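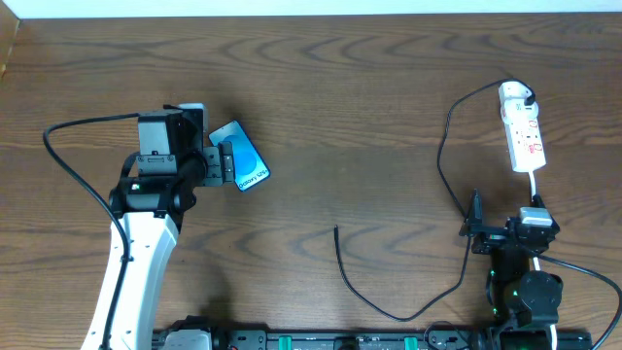 The table, Tuesday.

I have now indexed 395 front pages of the Flutlow Advertiser, all from the library's bound volumes in Hullar. The index is a plain CSV: issue number, lead headline, secondary headlines, page price, and whether the lead carries a byline. Most don't before issue 58.

The main problem is defining "lead". The Advertiser ran a banner across the masthead for several years, usually in larger type than anything beneath it, and it usually pointed to the sport or the classifieds. I first coded it as the lead. I've since gone back and coded the lead as the largest headline with body text under it on the same page, which changed 15 rows. Banners now have their own column.

Council coverage is easier to sort than I expected. Water rates, the Vallis Road bypass and the swimming centre account for most of it. I record each headline as printed, including the misspelled "Councillers", with a corrected form in the notes column so a search finds both. Colour printing gets a yes or no. Spot colour counts as yes.

The Hegyi Herald is next. It was a tabloid from the start and often had a single story on the front, so the secondary headline columns will be mostly blank. Five of its issues are missing from the bound set and the microfilm skips the same ones. If you have any in the garage, I only need page one, and a phone photo is fine provided the issue number is legible.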